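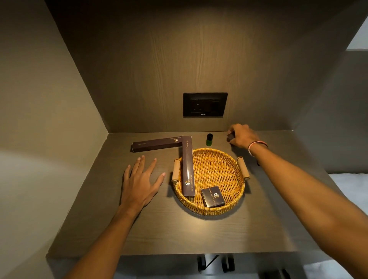 Ivis round tray with handles, natural finish, on a niche counter. Amenities not included.

Ivis Round Amenity Tray
Range: Galdale Guest Room
Supplied by Ruiz-Ortega

The Ivis is a round woven tray for guest room counters, vanity units and minibar niches. It has a raised woven rim and 2 cylindrical light-wood handles fixed to opposite sides. It is intended for boxed and bottled amenities, wrapped items and dry goods. It is not intended for hot dishes or for carrying open drinks.

Specification
Shape: round, with raised rim
Outside diameter: 300 mm, excluding handles
Body: woven rattan
Handles: light wood, fixed one each side
Colour: golden yellow
Finish: clear, matt
Use: indoor, dry areas
Supply: fully assembled

Rattan is a natural material. Shade and strand width vary between trays and between batches, and small marks at the joints of the cane are normal. If trays in one corridor or on one floor need to match closely, order them together and state this on the order. We cannot match a later batch to an earlier one.

Placing
Check the depth of the counter before ordering. The tray should sit fully on the surface with the base flat. Allow extra width for the handles, which project past the rim, and leave enough room at each side for a hand.

In a recessed niche with a socket or switch on the back panel, set the tray forward of the plate so that a plug can be fitted without moving it. Tall bottles are better placed beside the socket than in front of it. The golden colour shows clearly against dark brown woodgrain. On pale oak or beech the contrast is lower, and the Destudus dark tray listed under Related products may suit better.

Laying out
Small square boxes and soap cartons lie flat inside the rim. Long, slim cartons, such as those used for dental kits, can be laid diagonally with one end resting over the rim. This keeps the printed face turned up where the guest can read it. Further long cartons can go on the counter behind the tray, parallel to the back panel.

Small glass bottles with screw caps should stand on the counter itself. The woven base is not perfectly level and a narrow bottle may lean.

Do not stack cartons above the handles if the tray is to be carried when loaded.

Cleaning
Brush out dust with a soft dry brush, working along the weave. Wipe the rim and handles with a cloth that has been wrung out well, then leave the tray to dry in open air, away from radiators. Spilt toothpaste or lotion should be removed the same day, as it sets between the strands.

Do not soak. Do not use bleach, solvent cleaners or a dishwasher. Do not use furniture polish on the handles, as it transfers to paper cartons and marks them.

Store trays in a dry room. They may be nested with the handles turned alternately, using a sheet of paper between each tray. Do not store them in plastic bags.

Handles and repairs
The handles are fixed through the rim and should be checked when the room is deep cleaned. A handle that turns or lifts should be taken out of use until it has been refixed. Spare handles are sold in pairs under the Ivis name, with fixings. Broken strands on the outside of the rim can be trimmed flush with a sharp blade. We do not repair the base weave.

Ordering
Trade carton: 100 trays
Minimum order, standard finish: one carton
Minimum order, dyed to colour: 2,000 trays
Samples: one per site, charged and credited against a first order

Dyed orders placed after the start of December are made in the new year. Part cartons are not split. Carton dimensions and gross weight are shown on the delivery note and can be sent in advance on request.

Related products
Destudus round tray, dark stain
Ivis round tray, without handles
Galdale carton stand, for upright dental and shaving kits
Spare handles, pair

Page last revised Sat 8 September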